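4. Importer un fonds de messages dans l'archive

Cette section s'adresse aux personnes qui versent dans Zilen des échanges issus de babillards électroniques, de listes de diffusion ou de conférences en ligne antérieures au Web. Elle suppose que votre compte possède le rôle « contributeur » (voir section 2).

4.1 Préparer les fichiers

1. Copiez les fichiers d'origine dans un dossier de travail. Ne travaillez jamais sur l'unique exemplaire.
2. Vérifiez le jeu de caractères. Zilen reconnaît l'ASCII, le CP437 et l'ISO 8859-1.
3. Nommez le dossier d'après le fonds, sans espace ni accent : orellana, gilow, etc.
4. Placez à la racine un fichier notice.txt avec le nom du déposant, la période couverte et les conditions de diffusion.

Note - Les retours à la ligne d'origine sont conservés. Dans les poèmes collectifs et les dessins en caractères, ils font partie de l'œuvre.

4.2 Lancer l'import

1. Ouvrez le menu Fonds, puis Nouvel import.
2. Sélectionnez le dossier de travail et cliquez sur Analyser.
3. Comparez le nombre de messages annoncé avec celui de l'inventaire papier. Pour le fonds Orellana, l'analyse doit indiquer 2 889 messages, dont 189 sans auteur identifié.
4. Cliquez sur Valider. L'import peut durer toute la nuit ; laissez la session ouverte.

Attention : un import interrompu ne reprend pas là où il s'est arrêté. Supprimez le fonds partiel avant de recommencer, sinon les fils de discussion seront doublés.

4.3 Rattacher les pseudonymes

1. Dans l'onglet Auteurs, triez la liste par fréquence.
2. Ouvrez la fiche du pseudonyme et saisissez le nom civil seulement si la personne a donné son accord écrit.
3. En cas de doute, laissez le champ vide et signalez la fiche à Nurhan Çınar.

4.4 Ajouter des images

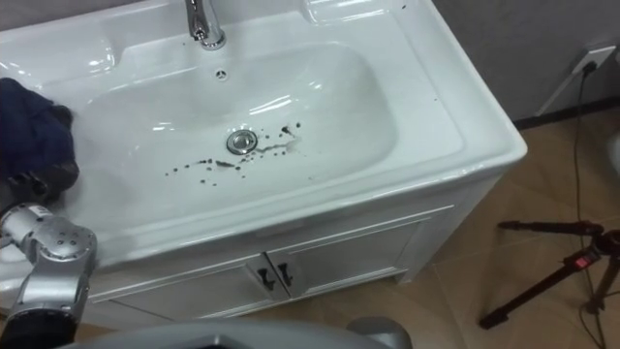
Les images jointes à un fonds sont rangées dans l'onglet Documents et n'apparaissent pas dans les fils. Chaque fichier reçoit une légende courte et deux mots-clés au minimum. La légende nomme ce qui est visible, sans interprétation : « lavabo blanc, taches brunes et noires près de la bonde » convient, « après l'atelier » ne convient pas. Le contexte, s'il est connu, se saisit dans le champ Remarques avec le nom de la personne qui l'a fourni.

1. Cliquez sur Ajouter, puis choisissez le fichier (JPEG ou TIFF).
2. Remplissez Légende et Mots-clés.
3. Cochez Diffusion restreinte si le déposant n'a pas répondu.
4. Enregistrez.

Les modifications sont visibles dans le catalogue public le vendredi, après la mise à jour de l'index. Pour supprimer un fonds déjà indexé, voir section 7.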